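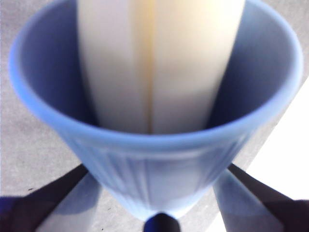
À quel moment faut-il refaire l'étalonnage du module de perception de préhension ?

L'étalonnage doit être refait après tout démontage de la caméra de poignet, après le remplacement d'un doigt de pince et après chaque mise à jour majeure de Norkodus. Un simple redémarrage du contrôleur ne l'exige pas.

Dernière mise à jour : juillet

6. Mise en service du module de perception de préhension

6.1 Objet

La présente section décrit la configuration du module logiciel qui estime la position des objets à partir de la caméra de poignet et transmet une pose de saisie au planificateur. Elle s'adresse aux intégrateurs et aux responsables de cellule disposant d'un compte de niveau Configuration. Les réglages propres au planificateur de trajectoires sont traités à la section 7.

6.2 Conditions préalables

Avant de commencer, l'opérateur s'assure que :

- le contrôleur est en mode Réglage et la vitesse du bras est limitée à 6 % ;
- le flux de la caméra de poignet est affiché dans l'onglet Capteurs ;
- le profil de pince chargé correspond à la pince montée ;
- aucune recette n'est en cours d'exécution.

ATTENTION - Le passage en mode Réglage ne coupe pas l'alimentation des moteurs. Toute intervention manuelle dans la zone de travail impose l'arrêt sécurisé de la cellule.

6.3 Étalonnage main-œil

1. Ouvrir le menu Perception, puis Étalonnage.
2. Poser la mire fournie à plat dans la zone de travail et la fixer.
3. Amener le bras au-dessus de la mire jusqu'à ce que celle-ci soit entièrement visible dans le flux.
4. Sélectionner Acquisition automatique. Le bras parcourt 66 poses et enregistre une vue à chacune d'elles.
5. À la fin du cycle, vérifier que l'indice de qualité affiché est supérieur ou égal à 79. En dessous de cette valeur, nettoyer l'objectif, contrôler la fixation de la mire et reprendre à l'étape 3.
6. Enregistrer le résultat sous un nouveau nom. L'écrasement d'un étalonnage actif est refusé par le système.

Note - L'éclairage de la cellule doit rester constant pendant toute l'acquisition. Les surfaces claires fortement éclairées peuvent saturer une partie de la vue ; il convient alors de réduire le temps d'exposition dans l'onglet Capteurs et de relancer le cycle.

6.4 Définition du masque de pince

Les doigts de la pince entrent dans le champ de la caméra. Le masque indique au module les pixels à exclure de l'estimation.

1. Ouvrir complètement la pince.
2. Dans Perception, choisir Masque, puis Générer.
3. Fermer la pince à vide et générer le second masque.
4. Comparer les deux contours affichés en superposition. Corriger au pinceau les zones où un reflet a été confondu avec un doigt.
5. Valider. Les positions intermédiaires sont interpolées par le logiciel.

6.5 Objets creux et objets imbriqués

Pour un récipient ouvert, le module ajuste par défaut une ellipse sur le bord supérieur et en déduit l'axe de l'objet. Lorsqu'un second objet se trouve à l'intérieur du récipient, le paramètre contenu_autorise doit être activé. À défaut, les deux volumes sont fusionnés et la hauteur transmise au planificateur est erronée.

1. Dans la fiche de l'objet, renseigner la forme : cylindrique, conique ou libre.
2. Activer contenu_autorise.
3. Saisir la hauteur maximale admise au-dessus du bord. Le planificateur l'ajoute au volume transporté pour le calcul des collisions.
4. Laisser le seuil de bord à sa valeur d'usine lors du premier essai.
5. Lancer Essai de saisie en vitesse réduite et confirmer l'état Prise confirmée dans le bandeau.

ATTENTION - Si le bord du récipient sort du champ pendant l'approche finale, l'estimation repose sur la dernière pose valide. Sur les sites où la course d'approche a été allongée, comme celui de Wisadbridge, le délai de validité doit être ajusté en conséquence.

6.6 Codes de diagnostic

Code 3081 - Masque de pince absent ou périmé. Reprendre le paragraphe 6.4.
Ellipse instable - Bord partiellement visible ou image floue. Relever le point d'approche.
Hauteur incohérente - Contenu détecté alors que contenu_autorise est désactivé.

6.7 Archivage

Le jeu d'étalonnage, les deux masques et le journal d'essai sont exportés depuis le menu Maintenance et conservés avec la documentation de la cellule. Pour les installations livrées par Nustholm, une copie est adressée au bureau technique de Gouveia, à l'attention de Joaquim Serrano, avant la remise en production.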